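Teaching Marik to Reach Into a Box

August 23, 2020
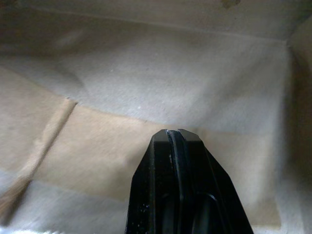 Marik's view from the wrist, fingers together, down in the paper-lined box.

I have spent every free evening this month steering a gripper in and out of a box, and I am having the best time! If you've been reading since February you know the arm (Marik, named by my niece, no further explanation available) could already do a few scripted moves. What I wanted was for it to learn from me. I do the job by hand control, it records what the wrist camera sees along with how every joint moves, and later a model gets to chew on the whole pile and try to work out what I was up to.

The job is picking small things out of a box and setting them on a tray. I know. It sounds like nothing. But reaching down between four walls is so much harder than picking off an open tabletop, because the fingers have to come in steep and there's always a side waiting to be bumped. My first night I bumped all of them.

As of this morning I have 894 recorded runs. Of those, I threw out 149. Some were plain fumbles, some were runs where I forgot to hit stop and recorded myself going to get a sandwich, and one whole batch had the clock on the camera drifting away from the clock on the arm, so the pictures and the motions didn't line up. That last one hurt. I only caught it by playing a run back slowly and noticing that the fingers closed on the video well before the numbers said they did. Now I check the timing on the first run of every session before I do any more.

A word about the paper. I love what it does in the pictures. Black fingers on pale gray and tan, you can pick out the edges right away, and the light stays soft all the way down. The creases are a bonus, as far as I'm concerned. Every time I reline the box the folds land somewhere new, and I want the model to see lots of different folds so it doesn't get attached to one particular wrinkle as its landmark. I've been relining after every 200 runs, and I think next month I'll do it more often than that.

Elspeth Morrison, who has done far more of this than I have, read through my notes and had one big comment: my runs were too good. I'd been so proud of how smooth I was getting! Her point was that if every run goes straight down and straight back up, the model never sees what to do when it's a little off to one side. So now I start some runs in the wrong place on purpose. I come in too far left, or stop short, and then fix it. I keep the fix and I keep the wobble. It felt strange for an evening and then it got fun, a bit like practicing parking badly.

She also got me to write down the state of things at the start of each session: which lamp is on, which object, whether I've wiped the fingers. The fingers pick up little specks and I used to fuss over them. I've decided to leave them alone between sessions and clean on Sundays, so the recordings have both kinds.

The recorder is Vosus, which Dougal Mowat wrote and very kindly let me poke at. I asked him for one thing, a way to mark a run as bad without taking my hand off the controller, and he had it working the next day. Long press, two beeps, done. It has saved me so much sorting afterward, you have no idea. He's now after me to split the labels into "dropped it," "hit the wall," and "operator got distracted," and I suspect that last one is aimed at me.

I did a tiny trial training with the first chunk of data, mostly to see if the files would load. They did! The arm hovered over the box, went in, closed on thin air, and came back up looking very sure of itself. I ran it 5 times and got the same confident nothing each time. I was still grinning, though, because the path down was my path. It slowed near the bottom exactly the way I slow down there. I hadn't known I did that until I watched a machine do it back to me.

Next up is more objects. So far it's been wooden blocks and a spool, and I'd like to add something squishy. I also want to try shifting the box around on the bench between runs, which I've been putting off since it means redoing my tape marks. If any of you have tried this with a deeper box, tell me how you handled the corners. Mine come out pretty dim compared to the middle, and I can't decide whether to add a second lamp or let the model deal with it.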